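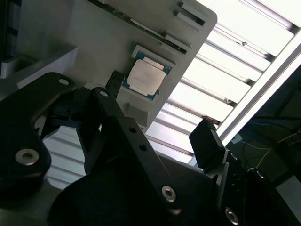

## [유휴 장비 분해] 분리 부품의 임시 거치 및 소켓 보호 절차에 관한 의견 수렴

**게시판:** 자산 운용 > 재사용·해체 실무
**작성자:** 그리번로_자산2팀
**상태:** 의견 수렴 중

안녕하십니까. Grivunlow 자산2팀입니다.

당 팀은 Palomino 사업의 일환으로 교체 대상 데스크톱 본체 600대를 해체하고, 재사용이 가능한 부품을 선별하여 교육용 장비로 전환하는 업무를 수행하고 있습니다. 7월 작업분부터 적용할 절차서를 개정하는 과정에서 팀 내 의견이 나뉘는 사항이 있어 유관 부서와 협력 기관의 의견을 구합니다.

현행 절차에서는 분리한 프로세서와 메모리를 회색 거치 트레이에 우선 올려놓습니다. 프로세서는 금속 방열판이 위를 향하도록 리브 사이에 두고, 메모리는 홈이 있는 홀더에 세워서 꽂습니다. 한 본체에서 나온 부품을 같은 트레이에 모아 두므로 본체와 부품의 짝을 확인하기 쉽다는 것이 도입 당시의 취지였습니다.

의견을 구하는 사항은 다음과 같습니다.

- 트레이 거치를 중간 단계로 유지할 것인지, 분리 즉시 정전기 방지 봉투에 넣을 것인지
- 프로세서를 분리한 뒤 소켓의 레버와 덮개를 어떤 상태로 둘 것인지
- 그래픽 카드와 저장 장치를 프로세서보다 먼저 분리할 것인지

절차서 초안은 회신 내용을 반영한 후 이 게시물에 추가하겠습니다.

---

**trirelitz_품질** 님의 회신

Trirelitz 품질 담당입니다. 첫 번째 사항에 대하여 말씀드립니다.

당사는 트레이 거치에 반대하는 입장입니다. 프로세서의 방열판이 위를 향한다는 것은 접점면이 트레이 바닥을 향한다는 의미입니다. 바닥에 미세한 금속 조각이나 굳은 서멀 그리스가 남아 있을 경우 접점 오염으로 이어질 수 있습니다. 분리 후 즉시 전용 클램셸 케이스에 넣고, 그 상태로 봉투에 밀봉하는 방식이 타당하다고 판단합니다.

아울러 트레이의 재질이 정전기 대책에 적합한지 확인이 필요합니다. 색상만으로는 판단할 수 없으므로 공급처의 재질 확인서를 첨부하여 주시기 바랍니다.

---

**해체실_선임** 님의 회신

현장 작업자의 관점에서 의견을 드립니다. 클램셸 케이스의 필요성에는 동의합니다만, 분리 즉시 케이스에 넣는 방식은 실제 작업 흐름과 맞지 않습니다.

프로세서를 집은 상태에서 케이스를 열고 방향을 맞추는 동작은 낙하 위험이 높습니다. 트레이에는 부품의 자리가 정해져 있어 내려놓는 동작이 단순합니다. 특히 리브가 프로세서의 둘레를 잡아 주므로 비스듬히 놓이더라도 이탈 여부를 육안으로 확인할 수 있습니다. 오염 문제는 트레이 청소 주기를 정하여 관리하면 될 사안입니다.

또한 메모리 홀더가 비어 있으면 아직 꽂지 않은 모듈이 있는지 점검하는 계기가 됩니다. 봉투에 바로 넣는 방식에서는 이러한 확인이 어렵습니다.

---

**trirelitz_품질** 님의 회신

해체실 의견에 대하여 보충합니다.

빈 홀더를 점검의 근거로 삼는 것은 주의가 필요합니다. 본체마다 메모리 구성이 다르므로, 홀더가 비어 있다는 사실이 누락을 뜻하지도 않고 정상을 뜻하지도 않습니다. 해체 전에 기록한 구성표와 대조하는 것이 원칙입니다.

낙하 위험에 관한 지적은 수용합니다. 다만 트레이에 머무르는 시간의 상한은 정하여야 합니다. 당사가 과거에 수탁한 물량에서는 거치 상태로 교대 근무를 넘긴 부품이 있었고, 이후 본체와의 대응 관계를 복원하는 데 상당한 시간이 소요되었습니다.

---

**Jhonatan Ríos** (Jadska 기술교육부) 님의 회신

Jadska에서 전환 장비를 인수하는 부서를 맡고 있습니다. 두 번째와 세 번째 사항에 관하여 의견을 드립니다.

인수 검사에서 재사용이 불가한 것으로 판정되는 메인보드의 주된 사유는 소켓 접점의 변형입니다. 프로세서가 손상되면 프로세서만 교체하면 되지만, 소켓의 접점이 휘면 보드 전체를 사용할 수 없습니다. 절차서에서는 프로세서보다 소켓의 보호를 먼저 규정하여 주시기를 요청드립니다.
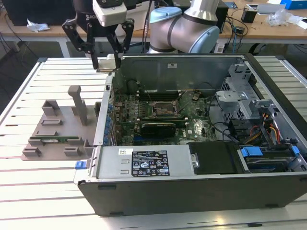
*측면 패널을 분리하여 눕혀 놓은 본체. 소켓의 접점이 드러나 있고, 그 아래 확장 슬롯에 그래픽 카드가 장착되어 있음.*

이와 같은 배치에서는 소켓 위쪽으로 메모리 슬롯이 있고, 가느다란 케이블이 후면 쪽에서 소켓 방향으로 넘어옵니다. 소켓이 열린 상태에서 케이블을 정리하면 커넥터 끝이 접점에 닿을 우려가 있습니다. 따라서 다음과 같이 건의합니다.

1. 측면 패널을 제거한 뒤, 소켓 쪽으로 넘어오는 케이블을 먼저 한쪽으로 고정한다.
2. 그래픽 카드를 분리한다.
3. 드라이브 베이의 파란색 플라스틱 부품을 조작하여 저장 장치를 분리하고 별도로 등록한다.
4. 마지막으로 프로세서를 분리하고, 즉시 소켓 보호 덮개를 장착한다.

보호 덮개가 없는 경우에는 본체를 다음 공정으로 이동시키지 않는 것이 바람직합니다.

---

**해체실_선임** 님의 회신

Ríos 부장님의 의견 중 케이블 고정과 보호 덮개에는 전적으로 동의합니다. 그러나 그래픽 카드를 먼저 분리하는 순서에는 이견이 있습니다.

해당 기종의 그래픽 카드는 슬롯의 고정 장치를 누른 상태에서 힘을 주어 빼내야 하며, 이때 보드에 진동이 전달됩니다. 카드의 위치가 소켓 아래쪽이므로 프로세서를 집는 데에는 방해가 되지 않습니다. 프로세서를 먼저 분리하고 덮개를 씌운 뒤에 카드를 빼면 두 작업 모두 안전하게 수행할 수 있다고 생각합니다.

---

**Jhonatan Ríos** (Jadska 기술교육부) 님의 회신

프로세서가 장착된 상태에서는 프로세서 자체가 접점을 덮고 있습니다. 카드를 빼낼 때 나사나 브래킷이 떨어지더라도 접점이 직접 손상될 가능성은 낮습니다. 덮개로도 같은 효과를 얻을 수 있으나, 작업자가 덮개 장착을 누락하는 사례가 실제로 발생하고 있습니다. 이 점이 제가 카드의 선분리를 건의드린 근거입니다.

덮개 장착 여부를 다음 작업자가 서명으로 확인하는 조건이라면, 해체실에서 제시한 순서도 수용할 수 있습니다.

---

**정보보호_검토** 님의 회신

순서와 관련하여 정보보호 측면의 검토 의견을 드립니다.

저장 장치는 다른 부품의 재사용 여부와 관계없이 가장 먼저 분리하여 주시기 바랍니다. 드라이브가 장착된 본체를 개방한 상태로 작업대에 두는 시간은 짧을수록 좋습니다. 분리한 드라이브는 프로세서용 트레이에 함께 두지 마시고, 잠금 장치가 있는 보관함에 넣은 후 자산 번호를 대장에 기록하여야 합니다.

현행 대장에는 본체 번호만 있고 드라이브 번호를 적는 칸이 없습니다. 개정 시 반영을 요청합니다.

---

**창고_입출고** 님의 회신

보관 측에서 확인할 사항이 있습니다. 현재 부품 보관 구역의 수용 한도는 2000점입니다. 모든 프로세서를 개별 클램셸에 넣고 다시 봉투에 밀봉하면 한 상자에 담을 수 있는 수량이 줄어듭니다. 상자당 50점을 기준으로 선반을 배정하여 두었으므로, 포장 방식이 변경될 경우 사전에 통보하여 주시기 바랍니다.

또한 방열판의 각인만으로 모델을 식별하는 방식은 지양하여 주십시오. 각인이 흐려 읽을 수 없는 상태로 입고되면 창고에서는 분류할 방법이 없습니다. 포장 외부에 모델명과 본체 번호를 기재한 라벨을 부착하여 주시기 바랍니다.

---

**trirelitz_품질** 님의 회신

이중 포장에 대해서는 한발 물러설 수 있습니다. 정전기 방지 재질의 클램셸을 사용한다면 개별 봉투는 생략하고 상자 단위로 밀봉하여도 무방합니다. 다만 라벨은 클램셸마다 부착하여야 한다는 창고 측 의견에 찬성합니다.

전원 공급 장치에 관한 규정이 초안에 없습니다. 인증 표시가 인쇄된 라벨은 제거하지 마시고, 재사용 대상에서 제외되는 경우에도 라벨이 붙은 상태로 인계하여 주시기 바랍니다.

---

**그리번로_자산2팀** 님의 회신

회신하여 주신 모든 분께 감사드립니다. 논의 내용을 반영한 잠정안을 아래와 같이 공지합니다.

### 잠정안

- 해체 전 메모리 구성과 부품 내역을 구성표에 기록한다.
- 측면 패널 제거 후 저장 장치를 가장 먼저 분리하고, 드라이브 번호를 대장에 별도로 기재한다.
- 소켓 주변의 케이블을 고정한 후 프로세서를 분리한다.
- 프로세서 분리 직후 소켓 보호 덮개를 장착하고, 다음 작업자가 이를 확인하여 서명한다.
- 트레이 거치는 중간 단계로 유지하되 본체 1대의 작업이 끝나면 즉시 비우고, 다음 본체를 올리기 전에 트레이 바닥을 청소한다.
- 프로세서는 정전기 방지 클램셸에 넣고 라벨을 부착한 뒤 상자 단위로 밀봉한다.
- 전원 공급 장치의 규격 라벨은 훼손하지 않는다.

그래픽 카드의 분리 시점은 합의에 이르지 못하였으므로 이번 잠정안에서는 지정하지 않았습니다. 두 순서를 각각 적용한 작업 기록을 확보한 후 다시 상정하겠습니다. 트레이의 재질 확인서는 공급처에 요청하였으며, 접수되는 대로 첨부하겠습니다.

추가 의견은 게시일로부터 3일 이내에 회신하여 주시기 바랍니다.

---

**Jhonatan Ríos** (Jadska 기술교육부) 님의 회신

잠정안에 동의합니다. 다만 서명란은 구성표와 같은 면에 배치하여 주시기 바랍니다. 별지로 분리하면 인수 시점에 누락되는 경우가 많습니다.

---

**해체실_선임** 님의 회신

서명란 배치에 이의 없습니다. 소켓 보호 덮개의 재고가 부족하므로 7월 작업분이 시작되기 전에 추가 발주를 요청드립니다. 기종별 규격은 오후 4시까지 자산2팀에 전달하겠습니다.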